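Checking whether 1027 is prime by hand, how far do I have to go?

**Roy Lightfoot**, posted Mon 5 January

I'm going back over school math before starting an evening course at Fletwood, and the reading list has a chapter on prime numbers. One of the exercises gives a handful of numbers and asks which are prime, no calculator allowed. I got stuck on 1027.

What I did was divide by 2, then 3, then 4, then 5, and so on. I got as far as 12 with nothing going in evenly and by then I had filled most of a page. The chapter says you can stop "at the square root" but doesn't say why, and I don't see how you're supposed to know the square root of 1027 without a calculator in the first place.

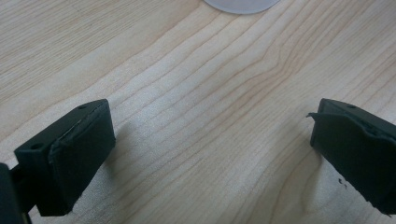

I also tried 700 from the same exercise, and that one was easy because it's even. I'd like to know the proper method for the odd ones. Do I have to try every number up to half of 1027? Somebody in the Bunting study group told me it was half.

---

**Denise Oakley**

You don't need to go to half. Half would work, but it's a lot of wasted effort.

Suppose 1027 can be written as a times b, with both bigger than 1. They can't both be larger than the square root of 1027, or multiplying them would give something larger than 1027. So at least one of them is at or below the square root. If you've tried everything up to that point and found nothing, there is nothing to find.

You don't need the exact square root. Square some easy numbers until you pass your target:

- 30 × 30 = 900
- 32 × 32 = 1024
- 33 × 33 = 1089

1024 is under 1027 and 1089 is over, so you stop at 32.

You can also skip most of the numbers in between. If 2 doesn't go in, then 4, 6, 8, 10 and 12 can't either. The same goes for multiples of 3, 5 and so on. That leaves only the primes up to 32, which are 2, 3, 5, 7, 11, 13, 17, 19, 23, 29 and 31.

For 1027:

- 2: it's odd, so no
- 3: the digits add to 10, so no
- 5: doesn't end in 0 or 5
- 7: 7 × 146 = 1022, remainder 5
- 11: 11 × 93 = 1023, remainder 4
- 13: 13 × 79 = 1027

So it isn't prime. You stopped one short of it. 79 is prime itself (check 2, 3, 5 and 7), so 13 × 79 is the full factorization.

For 700, keep pulling out primes and you get 2 × 2 × 5 × 5 × 7. They may ask for that in the next exercise.

---

**Nelo**

just learn the primes up to 50, saves time. Also every prime over 3 is one more or one less than a multiple of 6, so if it isn't you can throw it out right away

---

**Denise Oakley**

The rule about 6 is right, but it only works in one direction. 1027 is one more than 1026, and 1026 is 6 × 171, so 1027 passes that test and still isn't prime. It's the same as checking for 2 and 3, so it won't save you anything if you've already done those.

---

**Roy Lightfoot**

Thanks, the part about both factors not being able to be bigger than the root is what I was missing. I redid the rest of the exercise listing the primes first and it fit on half a page. I'll pass it on to the person who told me half.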